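Subject: Re: [linens] Folding muslin so it stays folded
Date: Thursday, February 6, 2025

> Does anyone have a trick for those thin printed cloths? Mine slump
> the minute I stack them.

Oh, I feel for you! I fought with mine all through December. Long sides in first, then the short ends, and don't fuss over the corners (mine always poke out on one side).

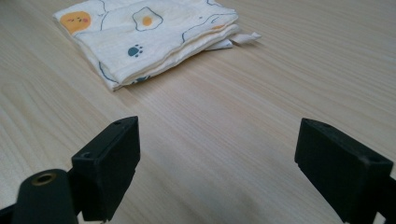
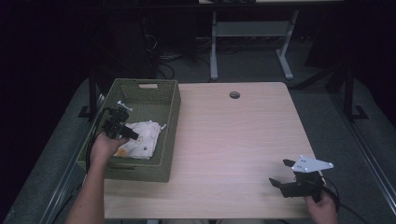
I gave up on drawers and went over to woven baskets, the kind with handle slots. Bamska has them in olive, if you like that color. Do tell us how you get on!

Warmly, from Grosau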